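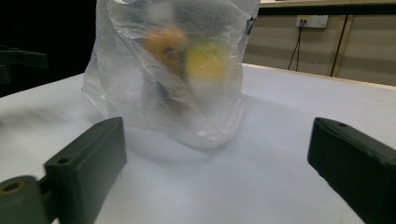 Fruit at the top, a lot of nothing underneath.

I have a low opinion of the plastic produce bag, and I've had it for years. So when my sister-in-law told me that the secret to fruit that lasts is "the right bag, packed right," I made the face I make. She'd read it on the back of a packet of Stitum bags, which promise to keep things fresh for longer. Longer than what, the packet doesn't say.

I'm not against bags as such. You have to get the lemons home somehow. What I don't buy is the idea that there is a method to it, with steps, and that the rest of us have been failing at groceries all our lives. Hidayah Wijaya, who shares my kitchen and most of my arguments, pointed out that I had never tried any method at all. Fair. So for most of August I tried to pack and unpack like a person who reads packets.

The first rule was to put the heavy things at the bottom. Fine, everyone knows that one. But a thin clear bag doesn't have a bottom in any useful sense. It has a place where the plastic gives up and spreads out over the table. Round things go where they like. I have put a bag down on the counter, turned to hang up my keys, and heard a lemon go over the edge and under the stove.

The second rule was one kind of fruit per bag, and I lasted two trips. It means coming home with more plastic than fruit. I don't care how much longer a lemon keeps if it needs a private room to do it. After that I went back to mixing everything together, and I can't say I noticed a difference in how anything tasted or how soon it went soft.

The third rule was to squeeze the air out. I did this faithfully and felt silly every time. By the time I'd walked home from Ngui, where I do most of my shopping, the air had found its way back in.

Then there are the bigger carrier bags, the milky white ones that everything else goes into. Baltia still hands them out. They stand open a bit better than the clear kind, I'll give them that, but you can't really see what you've got. You get a pale shape through the side and a bit of color at the top and you have to go in with your hand.
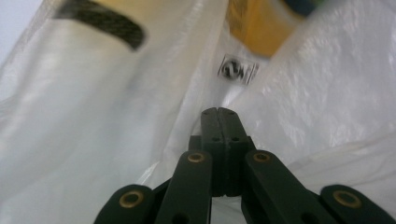 The milky kind, with its little printed logo.

I'd also like a word about those printed marks. I used to smooth each bag flat and save it, because a small tidy symbol on the side made me feel that somebody had a plan. We had a drawer of them. When Hidayah finally made me empty it, I counted 90, and I had used maybe one that month, to line a bin. Saving bags had turned into a hobby, and a dull one.

The fancy answer is the Brurden mesh set, which people keep recommending to me. I borrowed one. It's nice enough. The drawstring catches on everything, and the tags say each bag is good for 1000 uses, a number I'd like to see somebody get to. My guess is that most of them end up in a drawer like mine, only a more expensive drawer.

What has changed, after a month of this? I unpack right away now. Fruit comes out of the bag and goes in the bowl before I take my shoes off, and the bag gets folded once and put by the door for the next trip. That wasn't on the packet. The fruit seems better for it, or maybe I just see it and eat it sooner — I haven't run a test and I'm not going to.

My sister-in-law says this proves her point. I don't see how. She is coming over at the end of the month and bringing plums, and I've asked her to carry them in a bowl.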